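Ollcombe swap room clears its backlog, one gray bin at a time

If you've walked past the old dry cleaner's on Erkik Street lately, you've probably noticed you can see all the way to the back wall again. I went in on a gray October morning, expecting to stay ten minutes, and came out close to lunchtime with a muffin pan and a puzzle I didn't need.

The Ollcombe swap room (the sign still says Thaweesak Cleaners, and everyone seems to like it that way) has been buried since summer. People were leaving things faster than anybody could shelve them, and by August the pile had swallowed the front counter. So the room shut its doors for a while, and the small crew that runs it went through the whole lot. The final count, taped up by the register in green marker, is 2,292 items. I had to read it twice.

"I thought maybe half that," Ojārs Ķēniņš told me. He has been running the sort, and he talks about it the way other people talk about a kitchen remodel. "Then we opened the boxes under the boxes."

The system they landed on is pretty simple. Clothes go on the rails, books go on the back wall, and everything else goes into mixed bins to be looked over on a table. Those bins are the fun part, if you ask me. You get a bit of kitchen, a bit of garage and a bit of kid's bedroom all in one go, and I could have stood there picking through them all day!

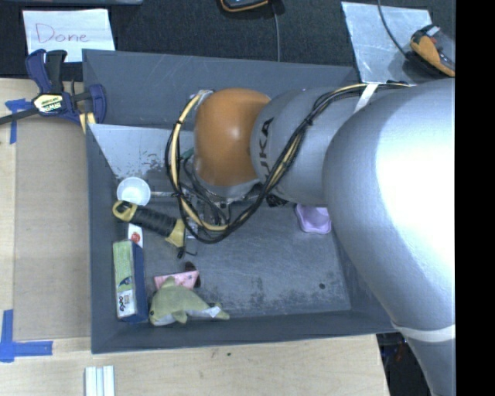
One of the mixed bins on the sorting table, with a white bowl, a yellow and black tool handle, an EXPO box and a plush toy inside.

I was very taken with the olive-green plush. It looks like a dolphin to me, fin and all, and it still has a white tag on it. Toys are the quickest things out the door here, so I don't expect it to be hanging around long. Small bowls go fast too, especially now that students are back and finding out they own one fork.

Tools are a different story. Ojārs wants every one of them on its own shelf by the side door, with anything sharp kept up high, and he's asking people who drop off tools to hand them over in person. Pens, markers and other desk stuff get set aside for the two elementary schools, which can send someone by before the doors open to the rest of us. I like that a lot.

Of the whole haul, 559 things were too broken or too worn to pass on, and those went to the transfer station in three trips. The rest is out now or will be over the next few weeks. They're bringing it out in batches so the early birds don't get everything (I am an early bird, and I took this personally for a second).

There are a few new rules for drop-offs. Bring one bag or one box per household at a time. Wash the dishes. Please don't leave anything on the step overnight, even if it's a really nice lamp. And the room can't take mattresses, car seats or paint, which has always been the case but is now written in letters big enough to read from the parking lot.

The shelving is new as well. Funura, the furniture workshop out past the feed store, gave the room 24 shelf units left over from an office job, and they fit along the wall with barely an inch to spare. Roughly 60 people came through on the first morning back, and at one point there was a line for the book wall.

Taking things is still free, and you don't have to bring something to take something. There's a jar by the door for the electric bill. Doors open at 9 a.m. and close at 2 p.m., and the sorting table is always short on hands after noon. Just ask for Ojārs, and wear shoes you can stand in.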